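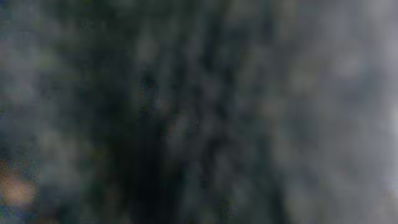
Search Feltby Explains
Enter a word or question
Home Animals Space Stuff Around You Old Times Ask Us

Is Everything They Say About Blue True?

By Flora Kinnear

People say a lot of things about the color blue. They say it is the rarest color in nature. They say ancient warriors painted themselves with it. They say you should put your jeans in the freezer instead of washing them. Some of these things are true, some are partly true, and some have been repeated so many times that people stopped checking.

Let's check.

Is blue rare?

Go outside and look up. If the weather is good, half of everything you can see is blue. So "blue is the rarest color" is a silly thing to say unless you add a few more words to it. What people usually mean is that blue is rare in living things, and that is closer to the truth.

Plants and animals get their colors in two main ways. The first is pigment. A pigment is a substance that soaks up some colors of light and bounces the rest back to your eye. Carrots are orange because of pigment. So is a pumpkin, and so is the yolk of an egg, more or less.

The second way has no colored stuff in it at all. A blue jay's feather has tiny structures inside it, far too small to see, that scatter blue light back at you. If you ground the feather into powder, you would wreck those structures and the blue would go away. You would be left with brownish dust, because the only pigment in there is a dark one. (Please don't test this on a bird. In many places, including the United States, you aren't supposed to pick up wild bird feathers anyway.)

Lots of blue butterflies work the same way. Blue pigments do exist in living things, but they aren't common in animals. Flowers manage it a bit more often, by changing the chemistry around pigments that can also look red or purple.

What about blueberries? I used to think they settled the argument. But squash one and look at your fingers. They're reddish purple. The pigment under the skin is a dark red-purple kind, and the pale blue look comes from a thin coat of wax on the outside. Rub the wax off with your thumb and the berry goes darker. That is one you can try at home, and I'd rather you tried it than believed me.

So where did people get blue for their clothes?

Mostly from leaves, which sounds wrong. The leaves are green.

The best known dye plants for blue are indigo, which grows in warm places, and woad, which can put up with cold ones. They aren't close relatives. Woad is in the cabbage family and indigo is in the bean family. But both have something in their leaves that can be turned into the same blue dye, called indigo after the plant.

You can't get it by boiling the leaves like tea. The leaves have to be soaked so that they start to break down, and then air has to be stirred into the liquid. After that, blue bits begin to form and sink. Dry them out and you have a dark blue lump.

Now you have a new problem. The lump won't dissolve in water. Drop it in a bucket and you'll have a bucket of water with a lump in it. Dyers had to find a way to take oxygen out of the mix, and when they did, the dye changed so that it could dissolve. It also changed color, to a sort of yellowish green. Cloth goes into the vat and comes out looking green or yellow. Then the air gets to it, and over the next few minutes it turns blue.

When I first read that, I thought somebody was exaggerating. I went to a dye workshop in August to see it, and they weren't. It does smell terrible, though, and the books tend to leave that out. My square of cotton needed 3 dips before it was the kind of blue I wanted.

Were there really blue warriors?

You may have seen movies where people in ancient Britain run into battle with blue faces. The idea comes from a Roman writer who fought there. He used a Latin word, vitrum, for what the Britons put on their skin. Many translators have decided it meant woad. The trouble is that the same word also means glass, and nobody alive can ask him.

There is another reason to be careful. He was writing about his enemies, for readers back home, and he wanted a good story. Some people today have tried putting woad on their skin to see how it behaves, and the results are mixed. It can be flaky. That doesn't prove the Britons never used it. It means we don't know, and a movie director doesn't know either.

I'm just as suspicious of numbers that look too exact. A small museum I visited had a sign beside a blue blanket that said it took 2,641 leaves to dye it. Who counted them? Leaves come in different sizes, and the blanket was old enough that whoever made it was long gone. I asked at the desk, and the answer was that the number had been on the old sign too. A number like that feels more true than "a lot of leaves," but it isn't more true unless someone can tell you where it came from.

Why do jeans fade?

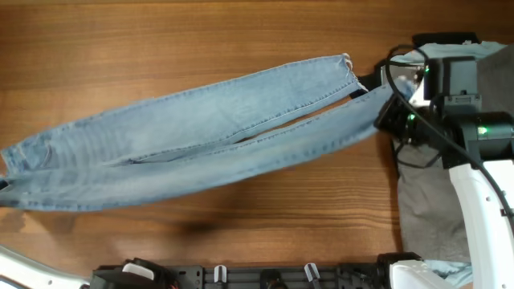
Blue jeans with paler patches on the thighs and a frayed hem.

Most dyes you'd want in a shirt grab hold of the fibers or soak deep into them. Indigo mostly sits near the outside. If you could slice through a thread from a new pair of jeans, you would usually find a blue ring with a white middle. Bending, rubbing and washing knock off bits of the blue, and more of the white starts to show. Knees and thighs get rubbed a lot, so they tend to go first.

Be careful about judging a pair of jeans by its looks, however. Pale patches don't prove that anyone has climbed trees in them. Plenty of jeans are faded in the factory before they reach a store. Stonewashing can mean tumbling them in a huge machine with pumice, a light volcanic rock. It can also mean using enzymes that give the same look with no stones at all. The word on the label won't always tell you which.

Here's something else the label probably won't say: very few jeans today get their blue from leaves. Chemists worked out how to make indigo in factories in the 1800s, and that took over. The factory kind has the same blue molecule as the plant kind. Some sellers will tell you that plant indigo has a "living" color that factory indigo can't match. Plant indigo does carry along traces of other things from the leaf, so there can be small differences. Whether you could pick them out with the labels hidden is a different question, and I'd like to see those sellers try.

Does freezing jeans clean them?

No. The idea is that cold kills the germs that make clothes smell. Lots of bacteria don't die in a kitchen freezer. They slow down and wait. When the jeans warm up, they get going again. Freezing also does nothing about ketchup.

It is true that washing jeans less often helps them stay dark, and it saves water. You don't need a freezer for that part.

What about salt?

You might hear that soaking new jeans in salt water "locks in" the color. Salt is useful with some kinds of dye, while the cloth is being dyed. Indigo isn't one of those kinds, and by the time the jeans are yours the dyeing is long over. Turning them inside out before washing and using cold water makes more sense. There's less rubbing on the side you look at.

Test it yourself

You need 2 scraps cut from the same pair of old jeans that nobody wants (ask first). Wash one with the rest of the laundry, inside a mesh bag, for as long as you have patience for. Leave the other in a dark drawer. Then compare them in daylight. Ask someone who doesn't know which is which to pick the darker one. If they can't, then write that down too, even if it spoils what you expected.

Words to know

Pigment: a substance that gives something its color by soaking up part of the light.
Vat: a large tub for holding liquid.
Enzyme: a substance, made by living things, that speeds up a chemical change.
Pumice: volcanic rock full of tiny holes.

More from Stuff Around You
Do Carrots Help You See in the Dark?
Why Is Glue Sticky, and Why Not in the Bottle?
Who Decided on Pockets?
Is Glass a Slow Liquid? (No)
What Makes Old Books Smell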